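Sharing a Counter With the Gripper: Tips From Our Workshop Kitchen

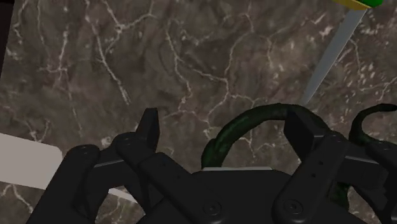

The black gripper over the marble in the simulator, fingers spread, with the speckled green piece curving around them.

I run the packing and prep side at Baptista, and since March we've had a robot hand doing part of the sorting (we call ours Umar, don't ask me why). Every new job gets run in the simulator first, and I've gotten pretty fond of watching those runs with my coffee! Most of what I know about keeping a shared counter sane I picked up that way, so I thought I'd pass it along.

Give curved things their own spot. Anything with a loop or an arch is a pain to pick up when it's crowded by flat stuff, for a hand made of metal and plastic and for mine too. I keep a shallow tray for handles, hooks and the like, and the flat things live at the other end.

Watch out for busy countertops. Veined marble is gorgeous, but small pale things vanish on it. I lost the same white label three times in one shift. A plain dark mat fixes it, and you can wipe it down in two seconds.

Long skinny things go in a cup, standing up. They roll, they slide under other things, and they end up on the floor.

Write down where stuff goes. Before the robot I kept it all in my head, and Arnaldo Rebelo on the late shift kept a different version in his. Now we have one sheet taped inside the cupboard door and we both stick to it. We still argue about the tape gun.

As for the job itself, it's changed more than I figured it would. I used to do 200 small pieces before lunch and my wrists knew it. Now I do the odd ones, the fragile ones and the checking, and my wrists feel great, but checking is tiring in its own way (your eyes get lazy after 26 of the same thing). So we swap every hour. If your boss hasn't set up a swap, ask for one!

One more, for cleaning day: do the screw heads and little holes with a dry, soft toothbrush, with the power off. We follow the manual for everything else, and the brush lives in the drawer under the sink with the spare mats.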